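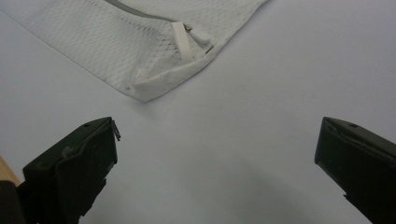

Paavo Riihimäki wrote on 10/1/26:
> Has anyone else had the Trurer fingers drop a bag and then carry on as if they still had it? Ours closes, lifts, loses the corner and reports a good grip. No fault raised. I'm on the stock threshold of 70.

Oh yes, we've had that one! Mesh laundry bags for us too, the white zippered kind, and they're a pain. The corner folds over on itself, so one grab gets a nice thick hem and the next gets a single layer, and the Irlow controller can't seem to tell that from closing on nothing at all. I pulled our log last night and out of 1,295 picks it had missed 6 drops, every one of them logged as a success. The arm went right on through the place move with empty fingers (and I had my hand in the bin once, so yeah, I hit the stop pretty fast).

Check your pads before you touch the threshold, Paavo. If the edge at the tip has started to lift, even a little flap, it can fool the sensor. I'd swap them every 1,000 cycles and forget what the manual says.
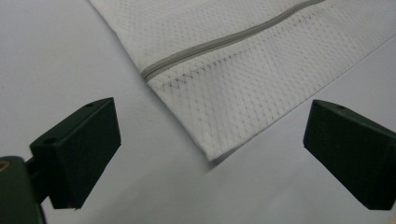

Hyvönen told me off-list that new pads only cut the misses in half over there, and the rest went away after the Stateo update in March. I haven't put that on yet. Does it wipe the saved finger offsets? I really don't want to redo those.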